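Bench notebook, wet corner
29/03/2021

Second entry on the Tarkunance cell. The first one was mostly swearing about the power strip, and I have torn it out.

Where we are. The arm is mounted at the wash counter and has been doing button, cloth and pick tasks on the tray. The plan from upstairs is that once it can do these without an operator standing over it, it takes the end-of-shift reset at Atotside: clear the tray, wipe, press to confirm, next tray. That is the job the evening pair do now, 90 trays a shift, and they have opinions on it. I went over at handover and wrote the opinions down, which I think is the first time anyone has.

What they said, more or less in order of volume:

The wiping is the part they would happily give away. Wrists.

The confirm press is the part they want to keep. Galleo logs a tray as done when the button goes down, and at present a person decides when that is. They hold off if a tray looks wrong. There is no field for "looks wrong" in Galleo, so the holding off is the whole quality system. I had not known this. Neither, I suspect, had whoever drew the flowchart, where the press is a small gray diamond labeled CONFIRM.

They want to know who gets the phone call when it stops. I said we did. They asked whether we would be in the building. I wrote that down too.

So the press matters more than it did last week. I spent the afternoon on it instead of on the cloth, which has been winning anyway. 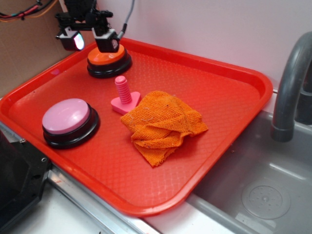 Press depth first. The gripper comes down closed and stops on force, and the threshold was still whatever the Ranjbar people shipped it with, which is to say a number chosen for somebody else's button. Too light and Galleo gets no signal, and the arm retreats looking pleased with itself. Too heavy and the tray creeps along the counter, a little each time, so that by late in the run every approach is slightly off. I brought it down in steps until the creep stopped and then back up one. Left it there. Value is in the config with my initials, please do not tidy it.

Then wrong-button presses. With two buttons out it picks the right one most of the time, and when it doesn't it is completely sure of itself. Moving the cloth between runs makes this worse. I have a theory about the cloth's color and no evidence, so it stays a theory until somebody has a free morning.

800 presses logged since the arm went in, counting the bad ones. I did not count them, the log did. I only note it because that figure has already been quoted back to me in a meeting as "800 trays," and it is not 800 trays. It is one tray, many times.

On the people side, which is supposed to be in this notebook as well and usually gets a line. The evening pair currently take roughly 2 hours on reset. The slide says the arm "returns" this time to them. It doesn't say what they do with it. I asked, and there are three answers depending on which office you ask in: more trays, early finish, or "upskilling," which from what I could gather means standing next to the arm and moving the cloth when it gets stuck. The pair had heard the third one and were dry about it. One of them has been doing this since before the counter was put in and can tell a badly rinsed tray by the sound it makes when she sets it down. I have no sensor for that and no line in the budget to go looking for one.

My suggestion, which I will send round once I have made it politer: the arm does the wipe and the clearing, and stops. A person presses. It costs a few seconds a tray and keeps the one judgment in the process where it already lives. It also means I have just spent an afternoon tuning a press that I am now recommending we don't use. Noted for the annual review.

Counterargument, to be fair to it: if a person has to be there to press, the slide stops working, and a fair amount of July was planned off the slide.

To do
— ask Galleo support whether a hold state can be added, and how long they take to say no
— longer run, 24 presses without touching anything, check for creep
— cable strain relief before it becomes an entry of its own
— get the evening pair over here to see it run, in paid time
— replacement power strip (still)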